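4 Setting Up the Label and Logbook Kit

This section covers marking and recording for the Jemeck shelving system. Complete Section 3 (leveling) first. Bays that have not been leveled must not be labeled, as shelf positions can still change.

4.1 Before you start

1. Clear a flat work surface near the first bay.
2. Set out a pencil, a black marker, a pen and a pen holder. The pencil is for trial positions, the marker for label strips and the pen for the logbook.

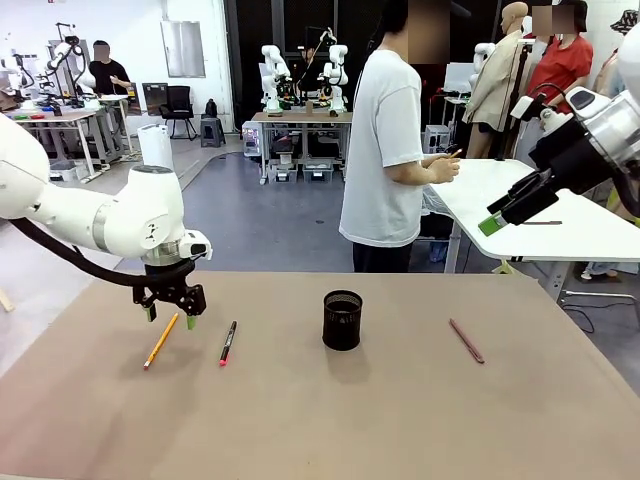
3. Take the label strips out of the accessory bag. Each bay needs six strips. Spare strips are sold under the name Tulgate and fit all bay widths.
4. Wipe the front lip of each shelf with a dry cloth.

CAUTION: Do not use solvent cleaners on the shelf lip. Solvent residue weakens the adhesive.

4.2 Numbering the bays

1. Start at the bay closest to the door and work clockwise.
2. Write the bay number in pencil on the inside face of the left upright, 285 mm above the floor.
3. Number the shelves from the bottom up. The base shelf is shelf 1.
4. Check the pencil numbers against the layout sheet. Correct any errors now.

NOTE: Corner units count as one bay, even when they are shipped in two cartons.

4.3 Writing and fitting the strips

1. Write the bay and shelf number on each strip in marker. Use capitals and figures 18 mm high.
2. Leave the strips face up for four minutes before handling.
3. Keep the writing tools on the work surface until the last strip is done. 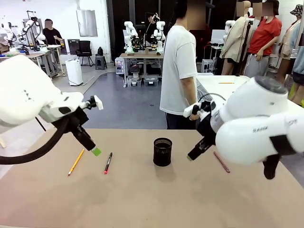 4. Peel the backing from the left end and press the strip onto the lip, working to the right.
5. If a strip goes on crooked, remove it and use a new one. Used strips do not hold.

4.4 Logbook

1. Enter each bay in pen, one line per bay. Pencil entries are not accepted for load inspection.
2. Record the rated load from the plate on the upright.
3. Have the installer sign at the foot of each page.

Strips should be checked every September. For replacement logbooks, contact Festach parts supply and quote the number on the inside cover.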